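Stotcombe Floor Care: Frequently Asked Questions

Questions we get about wood floor refinishing, repair and upkeep. If yours isn't covered, call the shop or use the contact form. The shop is open until 5 p.m.

Do you give estimates over the phone?

We can give a rough range if you know the size of the room and the type of wood. A firm price needs a visit. We have to check how thick the wear layer is, whether the boards have moved, and what finish is on there now. The visit is free inside Jaltville. Outside town there is a mileage charge, and we take it off the bill if you book the job.

How do I know if my floor needs sanding or just a new coat?

Put a few drops of water on a spot that gets a lot of foot traffic. If the water beads up and stays there for a few minutes, the finish is still doing its job. If it soaks in and the wood turns darker, the finish is gone in that spot and a new coat over the top won't fix it. Shallow scratches that don't show bare wood can usually be handled with a screen and recoat. Gray boards, deep gouges and pet stains need sanding, and some pet stains go too deep even for that.

How many times can a floor be sanded?

It depends on the thickness of wood above the tongue. Most solid floors can take several sandings over their life. Engineered floors vary a lot. Some have a top layer thick enough for a sanding or two, and some can't be sanded at all. If you have a floor vent you can lift out, look at the cut edge of the boards. You will often be able to see how much is left.

How long will I be out of the room?

A typical room takes 3 days: one for sanding, one for the first coats, and one for the last coat. Stain adds a day. You can walk on a water-based finish in socks the next morning. Oil-based finish needs longer, especially in damp weather. Wait at least 8 days before putting rugs back down on either kind. Rugs hold in the fumes and can leave a mark that stays.

Do I have to move the furniture myself?

Yes, unless you arrange something with us ahead of time. We will move couches, tables, beds and empty bookcases for a fee. We don't move pianos, aquariums, gun safes or pool tables. Please empty closets down to the floor if the closet is part of the job. Take down any curtains that reach the floor, or pin them up high.

Is there a lot of dust?

Less than there used to be. Our sanders are hooked to a vacuum that sits outside in the truck, and we hang plastic over the doorways. Some fine dust still gets out. Expect to wipe down the shelves in the next room. We turn off the heating or cooling while sanding, so in July the house will get warm.

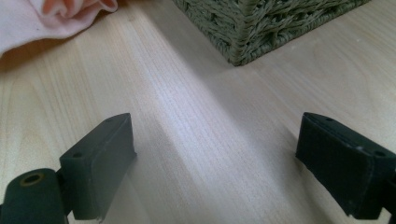
What finish do you use?

Our standard finish is a water-based polyurethane from Arkemix, in matte or satin. It stays fairly clear and doesn't yellow much as it ages. We also apply oil-based polyurethane for people who want a warmer color, and hardwax oil on request. Hardwax oil is easier to touch up in small areas but needs more regular care. Gloss is available, but we suggest looking at a sample first. It shows every footprint.

Can you match a stain to the rest of the house?

Usually we can get close. Old floors have had years of sun on them and new stain hasn't, so an exact match is rare. We put sample patches on your own floor, after sanding, and you pick from those. Somebody who can make the decision needs to be home for this. Color chips and phone photos are not reliable enough to order from.

Why are there gaps between my boards?

Wood shrinks when the air is dry and swells when it is damp. Gaps that open in winter and close in summer are normal and should be left alone. If you fill them in January, the filler gets squeezed out by June. Gaps that stay open all year can be filled or fitted with thin strips of wood. A humidifier helps in the heating season. Try to keep the indoor humidity fairly steady all year, even if you can't hit a perfect number.

My floor squeaks. Can you fix it?

Often, yes. If there is open access from a basement or crawl space, we work from underneath with screws or shims. From above it takes small finish nails and filler, and the repair may be faintly visible up close. Tell us about squeaks before we sand, so that we can fix them first.

How should I clean the floor afterward?

Sweep or vacuum with a soft brush head. For spills, use a cloth that is just damp. For regular cleaning, use a cleaner made for finished wood and a flat mop. Don't use:

Steam mops
Vinegar or ammonia
Oil soap
Anything that promises to add shine

Products that leave a film are the most common reason a later recoat won't stick. If you have used one in the past, let us know at the estimate.

Do you work on stairs?

Yes. Stairs are priced per tread and take longer than people expect, as the corners are done by hand. If you have only one staircase, we can coat every other tread so you can still get upstairs.

What does your warranty cover?

Peeling, bubbling and poor adhesion are covered for 2 years from the last coat. Scratches, water damage, gaps from seasonal movement and fading under rugs are not covered. Keep your invoice.

Who do I contact about scheduling?

Swati handles the calendar and deposits. Danish Paracha does the estimates and can answer technical questions, but he is on site most of the day and returns calls in the late afternoon. The spring months fill up first.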